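Speaker notes: Emergency plans for cardiac arrest in small towns, what the law asks and what we can do before it does

Talk length 25 minutes, questions after. Notes are for me, but the organizers asked to put them online, so I have written out most sentences in full.

Slide 1, title

Good afternoon. Thank you for the invitation to Fomden. I will speak slowly and you will please stop me if a word is not clear. I learned the subject in one language and I give the talk in another.

Say at the start: I am not a lawyer and I do not speak for any party. I worked for 11 years in the office that writes summaries of bills for the county council in Plastitow. My job was to read a draft law and to explain on one page what it changes for a school, a sports club or a village hall. Today I do the same with the draft on cardiac emergency plans.

Slide 2, what the draft says

The draft has 6 sections. Only two of them create a duty.

Section 2 says that every public school and every publicly owned sports building must have a written plan for a cardiac emergency. The plan must say who calls for the ambulance, who brings the defibrillator, who begins chest compressions, and who waits at the street to show the crew the right door.

Section 4 says that the plan must be practiced at least one time in each school year, and the date of the practice must be written down.

The other sections are definitions, protection from liability, a grant fund and the date of entry into force.

Pause here. Many people believe that the draft obliges each building to buy a device. It does not. It obliges each building to have a plan, and the plan must name the nearest device, even if this device is across the road at the fire station. I received more letters on this one point than on all other points together.

Slide 3, why a plan and a device are different matters

Tell the Bostesier story, but short.

In Bostesier the sports hall had a defibrillator for several years. It was in the manager's office. The office was locked after five in the afternoon. The adult volleyball group played from seven. When the club finally made a practice in the evening, two players ran to the office, found the door locked and ran back. They needed 8 minutes until somebody arrived with the key. It was only a practice and no person was hurt. The next month the cabinet was moved to the wall beside the entrance.

The cost of the move was a few screws and one hour of work. The device itself was already paid. What was missing was one evening in which people tried to use it.

If the audience is mostly school people, say the same with the gymnasium and the nurse's room. It is the same problem. The nurse's room is open when lessons are given and closed when the parents come for the basketball game.

Slide 4, liability

This is the slide where people write notes, so do not go fast.

Section 3 protects a person who helps in good faith. The person does not need a certificate. A teacher, a referee, a grandmother in the second row, all are covered in the same manner. The protection ends only with gross negligence, and the draft uses the definition that already exists in the state code. I looked for a case where a helper lost that protection for using a defibrillator in the ordinary way and I did not find one, but my search was limited to what our library has.

The owner of the building is also protected, with one condition. The device must be maintained as the manufacturer asks. This means: the battery and the pads are changed before their date, and somebody checks the status light. If your building has no list for these checks, please make one. A sheet of paper on the inside of the cabinet door is enough. You do not need software.

A question that always comes: can a school forbid its staff to use the device until they have been trained? My reading is that the draft does not say so and that it would go against its purpose. Training is encouraged in section 2, but it is not a condition for helping. If your school has an internal rule of this kind, speak with your attorney before the law comes into force.

Slide 5, the grant fund

Section 5. A building may ask for money for a device, for a cabinet or for training. The applications are read in two groups. First come the buildings where the nearest device is far away, then all the others. The draft does not define "far away." I wrote to the office of the sponsor to ask, and the answer was that the department will define it by regulation. So today I cannot tell you if you will be in the first group.

My advice is to measure it now. Walk the way from the most distant part of your building or field to the nearest device, at normal fast walking, and back. Write down the time, and write down at what hour you did it, with which doors locked. This paper will be useful for the application whatever definition they choose.

Do not wait with the plan until the money comes. The duty to have a plan does not depend on the grant.
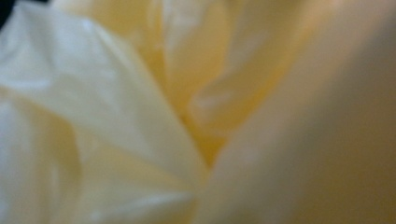

Shakya wrote under the first version of these notes that the walking test is not fair to rural schools: "Our baseball field is behind the bus garage and the gate is chained in winter. In April the walk is short and in January you must go around by the road. Which time do we put on the form? And who opens the gate when the game is on a holiday?"

I find this a correct objection. My answer in the talk: put both times, and say which is the longer. For the gate, the plan should name a person for each event and not for the whole year. A plan that names only the principal is a plan for the hours when the principal is there.

Slide 6, how a bill like this becomes law

Keep this part if there are students in the room, otherwise jump to slide 7.

The draft was introduced in the lower chamber and sent to the committee on education. There it received a hearing. Families spoke, two school nurses spoke, and a representative of the insurance side spoke. After the hearing section 4 was changed. The first text asked for a practice each semester. The schools said this was too much with the fire practice and the other safety practices, and the number was reduced to one time a year.

I was disappointed with this change, and I say so openly. But I also understand it. A practice that is done on paper only is worth less than one that is done truly one time. I ask you only that, if you do it once, you do it at a difficult hour. In the evening, with the lights of the corridor off, with the visitors' parking full.

Then the draft goes to the floor, then to the other chamber, where it may be changed again. If the two texts are different, they must be made equal before the governor can sign. People in my town often called our office after the first vote and asked why the law was not yet valid. It is a fair question. The newspapers write "passed" at each step.

If you wish to be heard, the best moment is when the committee of the second chamber has the text. A letter of one page is read. A letter of five pages is put on a pile. Write which building you represent, which section you speak about, and which words you would like to have changed. Tell one thing that happened in your building. Do not send the same printed letter as your neighbors; the staff count these together as one.

Slide 7, what we did in Plastitow

We did not wait for the law. We asked the schools, the clubs and the two swimming pools to send us the place of their device. We received 133 answers. I read each of them myself, and here I must be honest with the audience, I expected that the difficulty would be the number of devices. The difficulty was the addresses.

Many answers said "in the hall" or "at the usual place." For a visiting team there is no usual place. Others gave the mailing address of the school, and the mailing address was on a different street than the gymnasium door. An ambulance that goes to the mailing address stops in front of a locked administration building.

So we asked again, with a shorter form:

Street and number of the door that the ambulance should use.
Floor and wall where the device hangs.
Hours when a visitor can reach it without a key.
Telephone of a person who has the key outside these hours.

This was all. The second round took until December. The list was given to the dispatch center and a copy was put on the county's page. It must be corrected each year, because clubs move and telephone numbers change, and for this the county clerk's office has now set aside some hours. I recommend that you settle this before you begin. A list from three years ago can send a person to run in the wrong direction.

Slide 8, what I ask from you

Go back to your building and find the device. Look at the date on the pads.

Ask a person who comes only in the evening where it is. If this person does not know, the sign is too small or in the wrong corridor.

Write the plan on one page. The model plan from the state has many pages and it is good for a large district, but for a village hall it will stay in the drawer.

Fix an hour for the first practice, and invite the cleaning staff and the coaches from outside clubs too. They are often the last people in the building.

Slide 9, questions

Leave on the slide the short form from slide 7, so that people can take a picture of it.

If somebody asks about private gyms and churches: they are not in the draft. They may ask for training money from the fund only when they rent rooms to a public school. I have the paragraph printed with me.

If somebody asks about devices for children: the pads or the setting for small children depend on the model, so the answer is in the manual. Do not improvise here. Say that a trainer should answer, and give the table with the contacts of the trainers at the exit.

If there is no question, ask the room who practiced their plan last year in the evening. Wait for the hands. Then thank the hosts, and remind everybody that the bus back to Plastitow leaves from the side door at 6.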